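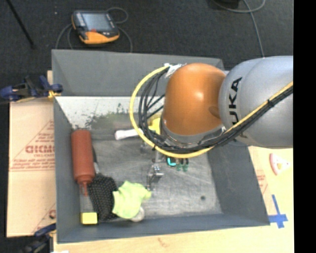 Purchase order approvals are changing

From October 29, 2020, purchase orders in Wavus will go through a single approval queue. Until now each site has kept its own, and orders raised at Kurkthorpe for delivery to Gendgate have had to be approved twice.

Open the Approvals page to see anything waiting for you. Orders are sorted by due date, oldest first. You can approve from the list or open the order to check the lines. If you reject an order, you must enter a reason code, and the buyer will see it on their home page.

Orders under £100 no longer need approval, unless they are for a new supplier. The 52 orders still open in the old queues will be moved across overnight and will keep their numbers.

If you will be away, set a substitute under User Setup. Anjana Kanagaratnam has found 37 approvers without one, so please check yours. A substitute must have the same limit as you or a higher one.

The Howlader price lists are not affected. They will be loaded in December as planned.

Questions about limits should go to Dilruba Thambiah in Purchasing.

Contact the systems desk | © 2020 | Back to top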